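Zurkano Atelier 3 : environnement de simulation pour la manipulation sur table

Temps de lecture : 2 min

Zurkano Atelier 3 est un logiciel de simulation destiné aux équipes qui préparent des tâches de saisie et de rangement avec un bras robotisé. Il est développé par la société Travthorpe. La licence contient le moteur physique, l'éditeur de scènes et une bibliothèque de 1280 objets d'usage courant : vaisselle, couverts, petits récipients, articles de bureau, objets décoratifs.

Le principe de travail est simple. L'utilisateur choisit une table, un sol et un éclairage, puis il indique les familles d'objets souhaitées. L'éditeur propose une disposition, que l'on peut accepter, modifier à la main ou tirer de nouveau. Chaque disposition est enregistrée avec son numéro de tirage et elle peut être rejouée à l'identique sur un autre poste.
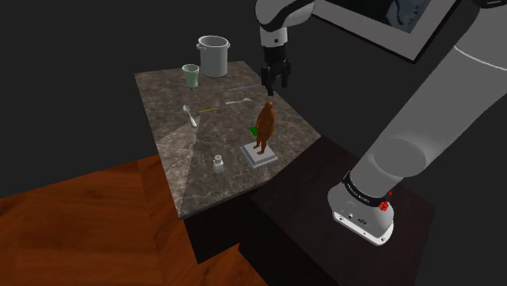 Scène de table dans Atelier 3 : bras à pince ouverte, marmite, couverts et statuette sur un plateau d'aspect marbré.

Les objets fins sont souvent les plus difficiles à saisir. Une fourchette couchée sur la pierre offre très peu de hauteur aux doigts de la pince, et une petite erreur d'approche suffit pour toucher le plateau. Pour cette raison, nous avons repris dans la version 3 le calcul des contacts pour les pièces de faible épaisseur. Les objets hauts posent une autre difficulté, celle du passage du bras, et l'éditeur permet de régler la distance minimale entre eux et la pince.

La bibliothèque comprend aussi 191 matières de surface. Les plateaux, les sols et les murs se règlent séparément, ce qui est utile pour entraîner un système de vision à ne pas dépendre d'un seul décor.

Contenu de la licence
- Moteur, éditeur de scènes et bibliothèque complète
- Modèles de bras et de pinces, avec leurs limites articulaires
- Export des images, des profondeurs et des trajectoires
- Module Urrutia pour le tirage automatique des dispositions
- Mises à jour pendant un an

Prix : 2065 euros hors taxes par poste et par an. Le module Skarnthorpe, pour les matériaux souples et les tissus, est vendu séparément et sera disponible en janvier.

Le logiciel fonctionne sous Linux et sous Windows. Une carte graphique dédiée est nécessaire pour le rendu ; le calcul physique seul peut tourner sans elle. Les licences pour l'enseignement sont traitées sur demande, avec un justificatif de l'établissement.

Fiche mise à jour le 19 octobre 2021.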